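Neker Robotics Club open day: a visit report
Posted June 9, 2019

I went to the Neker student open day expecting lanyards and a sausage sizzle. I got both, plus a parking spot so far off that I consider myself to have walked there from home.

The club's project for this year is tidying up. The students call it Plerkivard, a name chosen by vote and regretted by everyone who has to spell it on a grant form. They collect demonstrations with hand-held grippers, and the job is a bed with rubbish and odds and ends heaped on it, to be sorted and cleared. Anyone who has raised a teenager will recognise the problem.

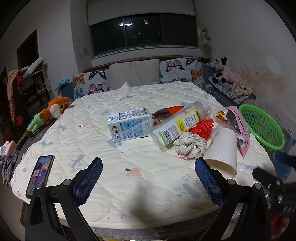
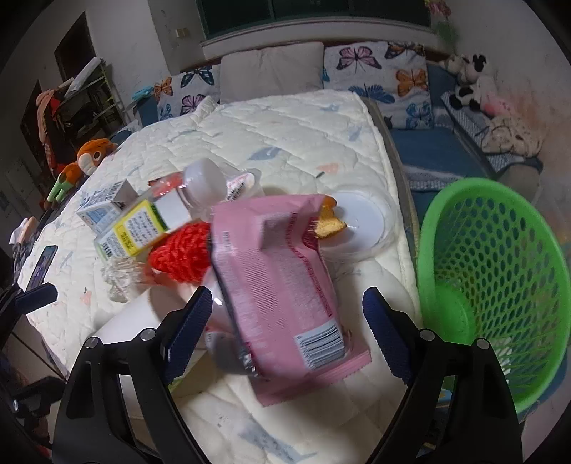
Carton, bottle, cup or tub, pink packet, and a phone off to the left on the quilt.

Kamlesh Gautam reckons the packets are the worst of it. A bottle stays bottle-shaped when you grab it, he told me, but a plastic packet folds up in the fingers and half the time you come away with the thing that was lying under it. He wanted it on record that soft items ought to score double in the July round. I have now put it on record.

Scoring was the main topic of conversation all day, as it is at any event involving students and a trophy. Each team hands in 600 demonstrations and then its trained model gets 60 minutes on the club's own arm, a Bisgaard with a scuffed elbow and a habit of pausing before each move like my uncle at a roundabout. Items in the right tub earn points. Items on the floor lose them. Items flung at the judges are dealt with under a separate clause, and I was assured the clause has been used.

I had a go on one of the hand-held units. It's heavier than it looks, and you squeeze it like barbecue tongs. Archana Dhillon talked me through a pick and was very polite about my wrist, which apparently wanders. Slow down before you close, then lift straight up. My second attempt was declared usable, though I noticed she didn't say for what.

The talk after lunch was by Mamta Thakur, on labelling. There was a slide with 1000 thumbnails on it. I was in the back row and can report that they were small. The bit I did follow was good: her team had gone back through their early recordings and thrown out the ones where the operator changed their mind halfway, and the arm stopped dithering over cups. The dithering over plush toys continues.

Worth the drive? Yes, if you like seeing work that's half done. The students will talk to you for as long as you can stand up, and they're frank about what doesn't go. Bring a hat, skip the instant coffee, and park on the Nerkel side by the oval, where there's a gate I found on my way out.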